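**Notes for the Stinalora talk, second half (after the coffee break)**

Welcome everybody back and give them a minute to find their seats. Thank Annapurna Subramaniam again, who read these notes twice and talked me out of the long joke about my toaster.

Start with the question I get at every dinner party: where do the examples come from? Well, somebody makes them, dear friends, one pick at a time! In our Prado project that meant 52 sessions of moving bars from one metal bin to another, and I still dream about it now and then.

Explain what we keep from each try. Arm position, finger opening, the camera view from the fixed stand, and a plain yes or no for whether the bar got where it was going. (Papadakis wanted a score out of ten. We tried it for some 7 days and no two people scored alike, so we dropped it.)
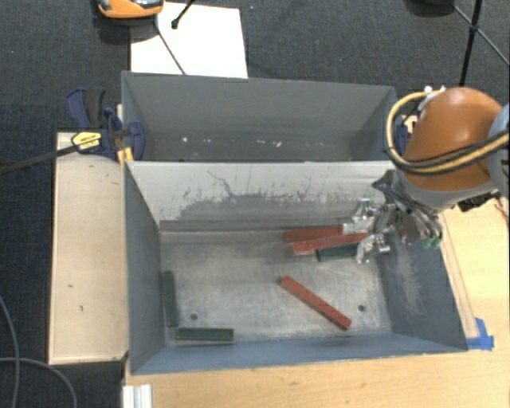
Now the part I care about most, so slow down. Keep the misses. When we began, we threw out every fumbled grasp because it looked messy, and the model we trained on that tidy pile had no idea what to do when bars were lying close together. Once the fumbles went back in, along with the recoveries, it got a good deal braver.

Say a word on shuffling the bars between tries. People are creatures of habit and will set them down the same way all afternoon, bless them, so we had two operators trade places at every reset.

Mention Clustico for the labeling tool, and spell the name for the folks in back.

If time is short, skip the slide on file formats and go straight to questions. Water is under the lectern.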